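Tralstead Gripper Comparison
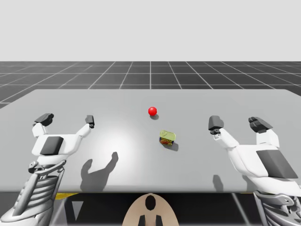 A simulated table setup with two arms, a red ball and a small rectangular can. Both grippers are open.

The Tralstead Gripper Comparison is a test procedure for two-finger robot grippers, carried out mainly in computer simulation. It was developed at the Tralstead laboratory by Mercy Ndung'u and Godfrey Khaemba to allow grippers from different makers to be tried under the same conditions before any hardware is bought or built. The procedure is best known for the first comparison made with it, in which the Risine and Mfaume grippers were tested with the same controller. The current version of the written procedure is dated 5/17/24.

Background

Before the procedure was written, grippers at Tralstead were tested one at a time, each on the arm it had been supplied with. Results were kept in separate notebooks and could not easily be compared. Differences in arm reach, camera placement and control software affected the outcome as much as the shape of the fingers did. Khaemba proposed that all grippers be modeled on a common pair of arms, and Ndung'u prepared the simulated table and the set of test objects. Early work used a single arm. A second arm was added when the laboratory began to study the passing of objects from one gripper to the other.

Setup

The simulated workspace consists of a plain gray table with an arm on each side. The floor is marked with a grid, which is used to check the camera view when a new model is loaded. Walls and furniture are left out to shorten rendering time.

Objects are placed within the shared reach of the arms. The basic pair is a small ball and a small rectangular can. The ball tests whether the fingers can close evenly, as it will roll if one fingertip arrives before the other. The can tests alignment. It is set at an angle to the table edge, and the gripper must turn to match its sides. Further objects may be added, but results from the basic pair are always reported separately.

Fingertips are modeled apart from the fingers so that they can be changed without altering the rest of the gripper. The surface friction of each fingertip is entered in a settings file and is held constant for the length of a comparison.

Controller

All arms are driven by Jornel, a control program written at the laboratory. Jornel accepts a target position and an opening width for each gripper and plans the motion of both arms together. It does not correct a grasp once the fingers have closed. This restriction was adopted so that a weak gripper design would not be hidden by a skillful controller. A separate version with grasp correction exists, but its results are not accepted for comparison.

Procedure

Each trial begins with the grippers open above the table. The arm assigned to the object moves to it, closes, lifts, holds for 4 seconds and returns the object to the surface. A trial is counted as a success if the object is still between the fingers at the end of the hold. A slip of any length is noted in the record but does not by itself make the trial a failure. If the arms touch each other, the trial is stopped and repeated with a new starting position.

In transfer trials, the first arm lifts the object and the second takes hold of it before the first lets go. These trials are scored under a separate heading.

First comparison

The first full comparison consisted of 893 trials divided between the Risine and Mfaume grippers. The Risine gripper performed better on the ball. The Mfaume gripper, which has wider fingertips, performed better on the can and in transfer trials. In 17 trials the arms touched and the run had to be repeated. Most of these occurred during transfers, and the safe distance used by Jornel was increased as a result.

The report made no overall recommendation. Ndung'u wrote that the choice of gripper should depend on the objects to be handled, and that the two scores should not be combined into one.

Limitations

Contact between fingertip and object is simplified in the simulation. Soft fingertips are treated as rigid, and wear is not modeled. The lighting is also more even than that of a working laboratory, so the procedure is not considered suitable for comparing cameras. Tralstead advises that results be confirmed on physical arms before a gripper is selected for regular use.

See also
Jornel (control program)
Mfaume gripper
Risine gripper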